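How Does a Robot Pick Its Fingers?
By Amerley Ofori
5/12/26

Look at your hands. You use the same ten fingers to tie a shoe, peel an orange and pet a cat. A robot isn't so lucky. Somebody has to choose its fingers for it, and there are lots to choose from!
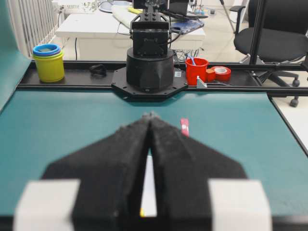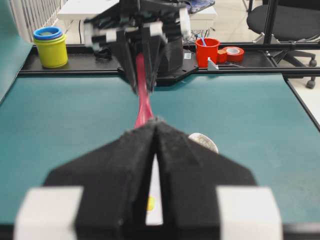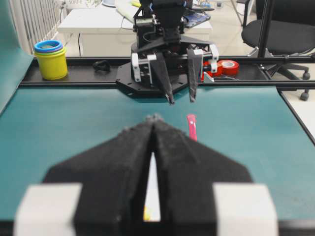 The end of a robot arm, the part that grabs, is called a gripper. Edem Essien tests grippers at a workshop called Arkora, and he has one big question every time: can it hold on without squishing? Hard metal fingers are strong, but a smooth thing can shoot right out of them, like a wet bar of soap. So the fingers he is trying now have black foam on them. Foam squashes a little and hugs the shape of whatever it touches. In the second picture, foam fingers have one end of a red strap and a second gripper has the other end — two robot hands sharing one strap!

Straps are sneaky things to test with. A block stays the same shape when you grab it. A strap bends, droops and twists, so the robot has to work out where the end went. Try it yourself: shut one eye, put on thick mittens and pick up a ribbon from a table. Now pass it to your other hand. Tricky, right?

To compare two kinds of fingers, you have to be fair. Edem gives each kind the same job 40 times, with the same arm moving at the same speed. Only the fingers change. He writes down every grab and every drop. One kind, named Zolell, is thin and springy. Another, named Puvden, is short and wide. Puvden is great with blocks but clumsy with ribbon, and Edem's favorite changes nearly every week.

Cameras get tested too. A camera up on a pole sees the whole table, but the arm can get in the way. A camera on the robot's wrist rides along and gets a super close look at the fingertips. It can't see much behind itself, though, so lots of robots use both.

Want to run your own test? Get kitchen tongs and 20 dry beans. Move the beans from one bowl to another and count your drops. Then wrap the tips of the tongs with a strip of sponge and do it again. Which fingers won?

Questions? Ask a grown-up to help you write to the Omoregie Kids' Science Page. © Omoregie | Back to top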